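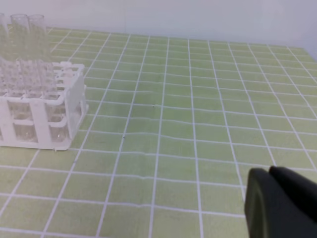
**Figure 1.** Test tube rack and gridded mat, bench 2.

Benches in small teaching laboratories tend to be arranged once, usually by whoever unpacks the boxes, and then left alone for years, and we confess that ours at Istden was no different until we began the work reported in this section. We had always thought of the rack as a thing that holds tubes, and had given very little thought to what it does to the person who has to look into it several times an hour. The white rack in Figure 1 has open bays along its front, so that faint glints from the lower ends of the glass can be picked out behind the posts, while the rims of the tubes at the back stand clear of the top tier. Readers who have worked with clear glass against a pale wall will know the small hesitation this brings on, when the hand is ready and the eye is still sorting one tube from its neighbor. Our interest is in that hesitation, and in how much of it can be removed by nothing more costly than moving the furniture.

### 3.2 Placing the rack

Four benches were set up in April, each with a gridded mat and one open-front rack. On two of them the rack was set with its base squared to the printed lines, and on the other two it was put down wherever the user liked, which in practice meant close to the left hand. Nine people took part, all of them used to bench work, and over the whole period they logged 733 tube placements between them. Siv Ekström kept the log for the Potberg group and Tài Đoàn kept it for ours, and the two of them spent a good deal of time (more than we had planned for, and we are grateful) agreeing on what should count as a hesitation at all. They settled on any pause in which the hand stopped over the rack before a tube went in, and left out pauses in which the user was plainly talking to someone.

We had expected the squared racks to do better in every respect, and were a little surprised. Users did find them easier to return to after looking away, and several said that the lines gave them a kind of street map for the bench. They also bumped the standing tubes more often when reaching for the far row, presumably from coming straight in over the front instead of slightly from the side. Betancur's older advice, to turn the rack a few degrees toward the working hand, came up in conversation more than once, and we now think it deserves a fair trial of its own.

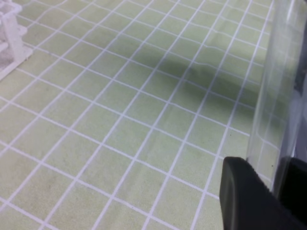
**Figure 2.** Gridded mat with part of the rack.

Does the mat need to lie perfectly flat for the grid to be useful? A slightly rippled mat serves well enough as a guide for the eye, but the patch where the rack is to stand should be smoothed down by hand first, so that the base sits level.

We asked users about this at the end of their sessions, over coffee, and the answers were kinder to the mats than we would have been ourselves. Most had stopped noticing the surface after the first few tubes. The one firm complaint came from a user on the Udach bench, who disliked having the lamp behind the shoulder and finding a shadow over the very squares being aimed for. We moved that lamp to the far side before the next session and have left it there ever since. Placements made before the move are kept in the totals, and are marked in the log for anyone who would like to look at them separately.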